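세탁 바구니는 얕아야 한다

세탁 동선에 관한 글은 대부분 세제와 코스 선택에서 시작한다. 이 글은 그보다 앞 단계, 옷이 드럼에 들어가기 직전에 머무는 용기를 다룬다. 주장은 단순하다. 가정용 세탁 바구니는 지금 팔리는 것보다 얕고 넓어야 하며, 모양은 원통보다 직사각형이 낫다. 보관용 빨래통과 운반용 바구니는 별개의 물건으로 취급해야 한다. 지난 7월 세탁실을 다시 정리하면서 이 생각이 굳었고, 그 뒤로 바꿀 이유를 찾지 못했다.

깊은 통의 문제

시중의 빨래통은 바닥 면적을 줄이고 높이를 키우는 방향으로 설계되어 있다. 욕실 구석이나 세탁기 옆 틈에 세워 두기 위한 비례다. 보관만 생각하면 합리적이다. 그러나 같은 통을 세탁기 앞까지 들고 가서 그대로 비우는 순간 높이가 결함이 된다. 먼저 벗은 옷이 바닥에 깔리고 나중에 벗은 옷이 위를 덮기 때문에, 사용자가 확인할 수 있는 것은 맨 위 한 겹뿐이다. 아래층에 무엇이 있는지는 손을 넣어 끌어올려야 안다.

이 구조에서 분류는 사실상 기억에 의존한다. 흰 셔츠를 넣은 기억, 새로 산 붉은 옷을 넣은 기억, 주머니를 비운 기억이 모두 맞아야 사고가 나지 않는다. 며칠에 걸쳐 쌓인 통에 대해 그런 기억을 요구하는 것은 무리다. 이염 사고를 사용자의 부주의로 돌리는 설명이 많지만, 나는 용기의 형상에도 책임이 있다고 본다.

깊은 통은 꺼내는 동작에서도 불리하다. 옷끼리 눌려 엉킨 상태로 올라오므로 소매와 바짓단이 뒤집힌 채 드럼에 들어가기 쉽다. 바닥에 남은 양말 한 짝도 여기서 생긴다. 허리를 굽히는 각도 역시 깊이에 비례해 커진다. 높이가 허벅지까지 오는 통이라면 마지막 한 벌을 집을 때 어깨가 통 입구 가까이 내려간다.

앞면 투입식과 바구니의 높이

앞면 투입식 세탁기는 문이 낮다. 위에서 쏟아 넣을 수 있는 통돌이와 달리, 옷은 수평에 가까운 방향으로 들어가야 한다. 따라서 바구니도 그 방향에 맞아야 한다. 턱이 낮은 직사각형 바구니는 긴 변을 몸 쪽으로 두고 반대쪽을 문에 가까이 댈 수 있다. 원형은 문 앞에서 닿는 부분이 짧아 그 사이로 작은 옷이 떨어진다.

기울임도 고려할 사항이다. 얕은 바구니는 조금만 기울여도 바닥 전체가 시야에 들어온다. 깊은 통은 같은 각도에서 안쪽 벽만 보인다. 투입 직전에 내용물을 한 번 훑는 동작이 가능한지 아닌지가 여기서 갈린다. 점검이라고 부르기에는 짧은 시간이지만, 세탁 전 과정에서 잘못을 바로잡는 비용이 가장 낮은 시점이기도 하다.

물론 얕은 바구니는 적게 담긴다. 이것을 단점으로 꼽는 사람이 많다. 내 판단은 다르다. 드럼을 빽빽하게 채우면 낙차가 줄고 세탁물이 제대로 뒤집히지 않는다. 바구니의 용량이 드럼의 적정 투입량보다 훨씬 크면 사용자는 바구니를 비우는 것을 목표로 삼게 되고, 그 결과 과적이 된다. 바구니가 작으면 투입량의 상한이 용기에서 먼저 정해진다. 내가 쓰는 것은 옆면 높이가 약 40센티미터이던 옛 통을 대신해 들인 것으로, 훨씬 얕다. 한 번에 옮기는 양이 줄어 왕복이 늘었으나, 세탁실과 방이 같은 층에 있는 집에서 이 차이는 무시할 만하다.

재질: 엮은 것과 찍어 낸 것

플라스틱 사출 바구니는 싸고 씻기 쉽다. 젖은 빨래를 옮길 때는 이쪽이 맞다. 다만 마른 세탁물을 옮기는 용도로 한정하면 엮은 바구니의 장점이 더 크다. 첫째로 표면이다. 사출품은 게이트 자국과 파팅 라인이 안쪽에 남는 경우가 있어 니트나 얇은 안감이 걸린다. 촘촘하게 땋은 섬유는 올이 굵고 둥글어 걸릴 모서리가 적다. 성기게 엮은 등나무류는 예외다. 끊어진 끝이 튀어나오면 사출품보다 나쁘다.

손잡이 문제도 있다. 플라스틱 바구니의 손잡이 구멍은 잡을 위치를 둘로 고정한다. 테두리가 밧줄처럼 도톰하게 올라온 바구니는 둘레 어디를 잡아도 된다. 앞쪽 긴 변을 양쪽에서 잡고 기울이는 동작은 양끝 손잡이로는 어색하지만 테두리로는 자연스럽다. 테두리가 본체보다 굵어야 형태가 유지된다는 점도 구매할 때 확인할 만하다. 땋은 바구니는 테두리가 약하면 들었을 때 가운데가 접힌다.

색도 기능의 일부로 본다. 안쪽이 밝은 바구니에서는 어두운 옷의 경계가 뚜렷하다. 남색과 검정은 짙은 회색 통 안에서는 거의 구분되지 않는다. 크림색 바탕에 놓으면 둘 사이의 차이가 드러난다. 검은 양말을 찾는 데도 같은 원리가 적용된다. 인테리어 글에서는 밝은 바구니를 때가 탄다는 이유로 말리지만, 때가 보인다는 것은 씻을 시점을 알려 준다는 뜻이기도 하다.

겹치지 말고 늘어놓을 것

바구니를 바꿔도 담는 방식이 그대로면 효과는 절반이다. 나는 소량 세탁의 경우 옷을 포개지 않고 바닥에 나란히 놓는다. 정리 수첩에 적어 둔 배치 원칙은 다음과 같다.

1. 색이 강한 옷을 한쪽 끝에 둔다. 빨강이나 주황 계열은 다른 옷과 떼어 놓고 마지막에 넣을지 따로 돌릴지 정한다.

2. 가장 어두운 옷을 반대쪽 끝에 둔다. 문에 가까운 쪽이면 먼저 넣기 쉽다.

3. 사이에 바닥이 조금 보이게 한다. 옷 사이의 틈은 벌수를 세지 않고도 빠진 것을 알게 해 준다. 세 벌이면 세 개의 덩어리가 보여야 한다.

각 잡아 갤 필요는 없다. 느슨하게 구겨진 상태로 충분하고, 오히려 단단히 갠 옷은 드럼 안에서 늦게 풀린다. 폴란드 출신의 지인 베로니카 빌친스카(Weronika Wilczyńska)는 이 방식을 두고 빨기 전의 옷에 지나치게 예의를 차린다고 평했다. 타당한 지적이지만, 놓는 데 드는 시간은 던지는 데 드는 시간과 큰 차이가 없다. 줍고 다시 분류하는 시간을 포함하면 놓는 쪽이 짧다.

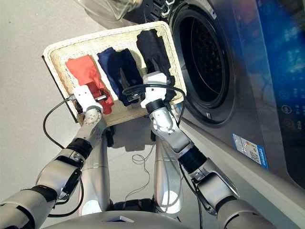 반론에 대하여

가장 강한 반론은 식구 수다. 네 식구의 하루치 세탁물을 얕은 바구니에 늘어놓으라는 요구는 비현실적이라는 것이다. 인정한다. 다만 이 경우에도 보관통과 운반 바구니를 분리하는 원칙은 유지된다. 보관은 깊은 통에 하고, 투입 직전에 얕은 바구니로 한 회분씩 옮겨 담으면 된다. 단계가 하나 늘지만 그 단계가 곧 분류다. 통에서 드럼으로 바로 쏟는 집에서는 분류가 독립된 작업으로 존재하지 않는다.

칸막이 빨래통이 해답이라는 의견도 있다. 색깔별로 나눠 담으면 나중에 볼 필요가 없다는 논리다. 실제로 써 보면 칸마다 차는 속도가 다르다. 어두운 옷 칸이 넘치면 옆 칸으로 흘러 들어가고, 그 시점부터 칸막이는 표시로만 남는다. 칸막이통을 쓰더라도 마지막 확인은 필요하며, 확인은 바닥이 보이는 용기에서 하는 편이 빠르다.

보관 장소에 대한 지적은 부분적으로만 맞다. 넓은 바구니는 바닥을 차지한다. 그러나 얕은 바구니는 빈 상태에서 세탁기 위에 올려 둘 수 있고, 높이가 낮으니 선반과의 간격도 덜 문제가 된다. 섬유로 엮은 것은 습기가 남은 채로 벽에 붙여 두면 냄새가 밴다. 엎어 두지 말고 바닥면에 공기가 통하게 둘 것을 권한다.

제조사에 바라는 것도 적어 둔다. 제품 설명에 리터 단위 용량만 적지 말고 안쪽 바닥의 가로와 세로를 표기했으면 한다. 운반 바구니의 성능을 결정하는 수치는 그쪽이다.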